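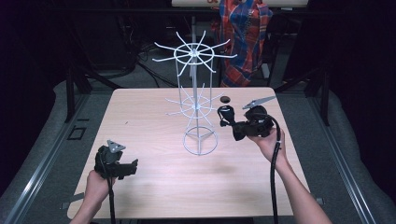
Catmont, April

Small-Item Display for the School Shop: Report of the Rack Project
By Miyuki Tamura, second-year course in Retail and Space Design

1. Why we chose this subject

The school shop sells key rings, phone straps, hair ties and small pouches which the craft course makes. Until this spring all of them were lying in two flat trays beside the register. Customers had to dig in the trays with their fingers, and the straps became tangled with each other. Our teacher asked each group to solve one problem of the shop with a budget of 4,000 yen. My group took the problem of the trays.

2. The rack

We compared a wall panel, a wooden ladder and a wire spinner rack. The wall panel was refused because the wall behind the register belongs to the fire equipment. The ladder was beautiful, but it needed too much floor. So we decided on the spinner rack, and we found a white one in the catalog of Rekitz, a shop supply dealer in our town.

It is made of thin white rods. A round ring stands on the table and a single pole goes up from the center. There are hooks on two levels, and the ring of the upper level is larger than the lower one. The arms of the upper level turn up a little, and I think this is a good point of the design, as a loop hung there will tend to slide back toward the middle and stay. The rack takes only a small circle of the table, but the arms go out in every direction, so the space around it must also be kept free. We did not think of this at first. In our first floor plan the rack was placed against the register and the arms on that side could not be used at all.

3. The table

For the trial we used a light wood table with a pale, fine grain. I wanted a dark cloth under the rack, and the other members wanted the bare table. We made a sketch of both. With the cloth the white ring at the foot was clear to see, but the whole corner looked heavy, like a jewelry store. With the bare table the goods would look more friendly.

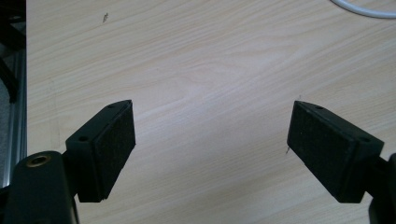

We voted for the bare table. There is one weak point which I want to write down for the next group: a pale top of this kind can shine in the middle when light falls on it, and a price card in a glossy sleeve becomes hard to read in the same place. We changed to cards of matte paper from Yagi and set them at the side of the table.

4. Hanging plan

Long straps go on the upper level, because they need the height. Key rings and hair ties go on the lower level, where a small child can also reach them. We kept each color together at first, but customers in our survey looked for the kind of item before the color, so we changed the order. Pouches are too heavy for the ends of the arms. They should be hung near the pole, or stay in the tray.

5. Result of the survey

We asked 70 students and teachers which display they preferred, the trays or the rack. Most people chose the rack. The reason they wrote most often was that they could see everything without touching. Some first-year students answered that the trays were more fun because it felt like searching for treasure, and we had not expected this opinion.

6. Remaining problems

The rack has no sign on top, so a person coming from the door does not know what is sold there. We would also like to test it when only one side is full, as we worry about the balance. The floor plan and the sketches are kept in the blue Wilent folder in the design room, on the shelf next to the paper cutter.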